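Home | Trip Planner | Guides | Festivals | Support | Contact

Section 4: Setting up a festival trip

Use this section once your Jindlow account is active and your home city is saved. It covers choosing a festival, adding travel days, and sharing the plan with the people going with you. The steps are the same on a phone and on a computer, but some buttons sit in a menu on smaller screens.

4.1 Choose a festival

1. Open Trip Planner and select New Trip.
2. Type the name of the festival or the town. For the Kurham Lantern Festival, either "Kurham" or "lantern" will bring it up.
3. Check the year next to the name. Last year's listing stays in the results until the new dates are confirmed.
4. Select Add. The festival days appear on your calendar in green.

Note: Dates marked "expected" come from earlier years. Do not book a nonrefundable room against them.
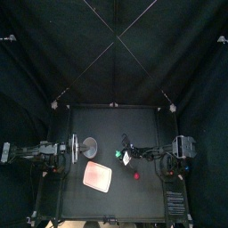
Flower and harvest festivals move with the weather more than others do. If your trip depends on one of these, turn on Date Alerts under Trip Settings. You will get an email when the organizers change the opening day, and the calendar will update the next time you log in.

4.2 Add travel and lodging

5. Select Travel Days and enter the day you leave and the day you return.
6. Enter your lodging by hand, or forward the confirmation email to your trip address. Forwarded bookings can take up to 60 minutes to show.
7. Enter your arrival station or airport. The planner will list shuttle buses if the festival runs them.

Caution: Shuttle times are local. If you change the trip's time zone after adding a shuttle, remove it and add it again. 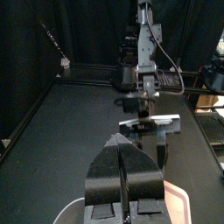 Lodging close to the main grounds fills early – in Kurham most of the inns near the river are full before October. The Nearby Towns filter widens the search along the train line. It leaves out places with no return train after the evening parade, so check the last departure yourself if you plan to drive.

4.3 Share the plan

8. Select Share and enter an email address for each traveler. A trip can have up to nine travelers, including you.
9. Choose View or Edit for each one. A traveler with Edit can change bookings, so give it only to the people who handle them.

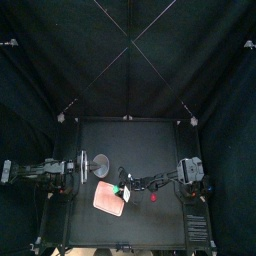

4.4 Before you leave

Download the offline copy while you still have a good connection. It holds the calendar, addresses and the festival map, but not live shuttle times. Open it once in airplane mode to make sure it loads.

Section last updated 15/03/2020. For changes to a festival listing, write to Upendo Kariuki at the listings desk, using the form on the Contact page.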